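Gokemen Tazi 2 Portable Film Screen Set

Home / Screening / Outdoor and Hall Screens / Tazi 2

In stock. Sent from our store in Hunbridge.

The Tazi 2 is a portable screen for people who show films in places which were not built for films. Village halls, school gyms, church rooms, gardens, the back yard of a cafe. It comes in one long bag with wheels, and two persons can put it up without tools.

We have sold Gokemen screens at Gernon since the first Tazi, and we use one ourselves for our documentary evenings, so many things on this page come from our own use and not from the factory sheet. Where we do not agree with the factory sheet, we say it.

What is in the bag

Frame sections, with locking buttons
Front projection surface, matte white
Two legs with folding feet
Elastic cords with hooks, and 3 spare cords
Four ground pegs, for grass only
Carry bag with wheels and a shoulder strap
Printed instructions in English, French and Turkish

The rear projection surface is not included. It is sold separately and fits the same frame. If you order both together, please write it in the comment field, and we will pack them in the same parcel.

The surface

The white surface is matte and has no shine. This is important for documentaries and older films, where much of the picture is dark and the eye goes very quickly to any bright spot. With a shiny screen, the people in the middle row see a good picture and the people on the sides see a gray one. With the Tazi 2 the picture is almost the same from all the chairs. It is also a little less bright than a shiny screen, and you should know this before you buy. If your projector is old or weak, wait until it is properly dark.

There is a black border on all four sides. Customers often ask if it is only for beauty. It has a use: it takes the small amount of light that goes over the edge of the picture, so you can make the image a little bigger than the white area and nobody sees a crooked line. For films in a very wide format you will still have a white strip at the top and at the bottom. We sell a black cloth strip for this, with hook tape, and many film clubs buy it later.

The surface arrives folded. The first time you put it up, you will see the fold lines. Leave it stretched overnight in a warm room and most of them will go. Please do not use an iron. We had one screen come back with the shape of an iron on it, and we could not help this customer.

Putting it up

Lay the frame sections on a clean floor and push them together until each button makes a click. Put the surface face down on a sheet or blanket, with the frame on top. Start with the cords in the four corners, then do the middle of each side, then all the others. If you start on one side and go all around, the last cords will be too tight and the surface will have waves.

Attach the legs while the frame is still lying down. Then one person stands on the feet and the other lifts from the top. With some practice it takes 18 minutes. The first time it will be longer, so do not try it for the first time when the audience is already at the door.

Sound behind the screen

The standard surface has no small holes, so a speaker placed behind it will sound dull, and you will lose the voices first. Put the speakers on the left and right, at the height of the ears of a sitting person or a bit higher. For a film with a lot of talking, like an interview film, one good speaker close under the screen is often better than two far away from each other.

Wind and weather

The Tazi 2 is made for dry weather. It does not like wind, as no screen of this size does. The four pegs are good for a calm evening on grass. If leaves are moving on the trees, please add ropes and water weights, or go inside. Dew is also a problem that people forget. In September the surface can be damp at the end of a long film, and if you close it in the bag like this it will smell and get spots. Open it at home and let it dry before you store it.

How many people can watch

The factory sheet says 500 persons. We think this is too many for most films, and especially for films with subtitles. From the last rows the text is simply too small, and people start to ask their neighbor what was said. If you plan an event for such a big audience, write to us first. We may tell you to rent something larger, and we will not be offended if you rent it from another company.

For subtitles, one more piece of advice. Check the height of the lower edge when chairs are in place. The legs have two positions, and on a flat floor you nearly always want the high one. Sit down yourself in the third row and see if you can read the bottom line over a head.

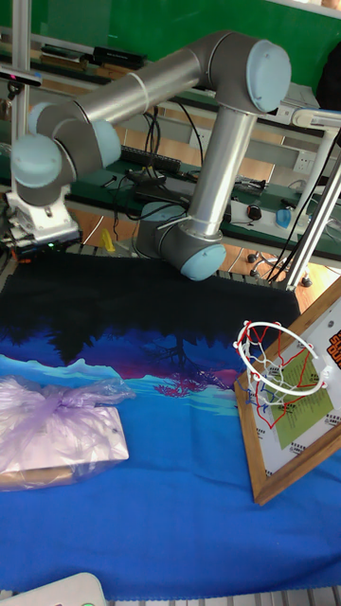 Cleaning and care

Dust goes away with a soft dry brush. For finger marks use a white cloth, warm water and a very small amount of dish soap, and do not rub in circles. Work from the outside of the mark to the center. Alcohol and window cleaner will make a bright patch which you will see in every film after that.

Keep the bag lying flat if you can. If it must stand, stand it on the wheels. Check the locking buttons once a year and put a little silicone spray on them, never oil, as oil comes on the cloth sooner or later.

Spare parts

All parts can be ordered one by one: cords, buttons, feet, wheels for the bag, and the surface itself. The parts from the first Tazi fit, except the feet, which are wider now. When you order a foot, please tell us which model you have. It is printed on the inside of the left leg.

Rental before you buy

You can rent the Tazi 2 from our store for one evening or for a weekend. If you buy the same model in the same month, we take the rental price off. Rental screens are collected on Thursday after lunch and come back on the first working day after your event. The rental set has the high legs, ropes and water weights already with it.

Please note that we do not rent films and we cannot give you the right to show them in public. Even for a free evening in a small hall you normally need permission from the owner of the film. Many documentary makers are happy to answer when you write to them directly, and some will even come and speak after the showing if you pay the train.

Questions we often receive

Can I use it with a short throw projector?
Yes, but the surface must be very well stretched. A short throw projector shows every wave.

Can it hang from a ceiling?
No. The frame is made to stand on its legs.

Can one person put it up alone?
We have seen it done, and we do not recommend it. The lifting is the difficult part.

Does it fit in a small car?
Yes, with the back seat folded down. The bag goes in diagonally.

Is the surface safe near a heater?
Keep a good distance. The cloth becomes soft with heat and does not go back to its form.

Delivery and returns

Orders which we receive before noon leave the same working day. The bag is long, so the driver cannot leave it in a mailbox or a parcel locker, and somebody must be home to sign. You may return the screen in the first month if the surface is clean and all parts are in the bag. Please count the cords before you send it back.

Related products: Tazi rear projection surface, black cloth strip for wide films, water weights (set of four), rope kit, bag wheels (pair)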